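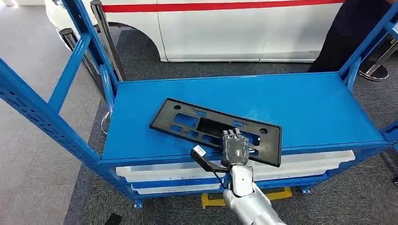 Hub dynamo bench, continued from the September sheets. Aim is to settle the no-load drag question on the Amin hub before the wheel gets laced, and to find out why the Filtari headlight flickers below walking pace.

Setup same as before. Axle clamped in the vise with soft jaws, rim driven by the roller, meter across the two spade terminals. Roller speed set from the wheel magnet, not from the motor dial, which reads high at the low end. Tire at 50 psi for all runs.

Run 1, light disconnected. Coast-down from the top mark took 126 seconds. Repeated twice, same within a second. The old hub on the same rim was shorter, but its bearings were dry and I don't trust the comparison. Not plotting it.

Run 2, light connected. Flicker clearly visible at the bottom two speed settings, gone at the third. Swapped the lead for a new piece of twin-core and got no change. Swapped the headlight for the spare and the flicker moved down one setting. So part of it is the lamp, probably the smoothing capacitor on the driver board. Have not opened the housing yet. It is glued, and I want the beam measurement first.

Run 3, rear light added in parallel. Front drops a little at low speed, no difference above that. Polarity matters on the rear unit. Reversed, it stays dark but survives.
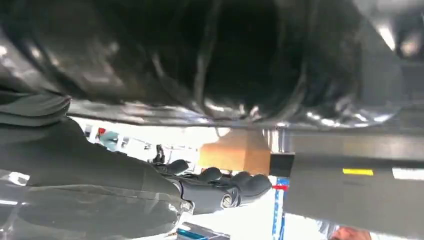

Brukeck, October 2019

Beam check in the long corridor, lamp at bar height, wall target at 11 meters. Cutoff is sharp on the left and soft on the right. Rotating the lamp in its bracket does not fix it, so the reflector is sitting crooked in the shell. The spare is even on both sides. Center reading on the spare was higher too, but the meter was on its last bar of battery and the figure needs repeating.

Standlight: charged for five minutes at the middle setting, then stopped the wheel. Front faded first, rear was still usable when I quit watching.

Jirkent connector: crimps pull out under light tension if the strands are tinned first. Use bare strands, fold back once, crimp, then sleeve. Redid both ends this way and they hold.

To do: endurance run to 3,000 km equivalent on the roller, log voltage at the start and end of each session. Open the bad lamp. New battery for the light meter. Order more spade terminals, the small size.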